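Flondix (software)

Flondix is a grasp planning and control package for robot arms that pick mixed objects from a bin. It was written by Nermina Kolev and Sebastián Daza at Brorstead, and the first public version was released on 17 November 2019.

Contents
1 Overview
2 Planning
3 Versions

Overview
The package receives a depth image of the bin and gives back a list of grasp candidates, with a score for each one. It does not need models of the objects. A separate module, called Uva, checks that the arm and the gripper can reach the candidate without touching the walls -- this check is the slowest part of the cycle.

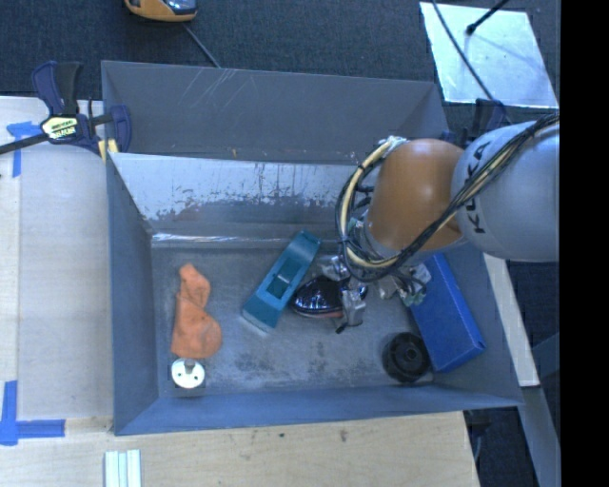

KUKA arm with its gripper over a metal bin of mixed objects.

Planning
For each cycle the planner samples up to 3552 candidates and keeps the best 50. Candidates close to a corner receive a lower score, as the fingers have little space there. If the gripper closes fully, the controller counts the attempt as failed and takes the next candidate from the list. After 7 failed attempts it asks for a new depth image.

Versions
The scoring part was rewritten by Iara Paredes in version 2. The older scoring is still included under the name Akbulut -- it can be chosen in the settings file, but it does not receive corrections any more.

See also
Motion planning
Bin picking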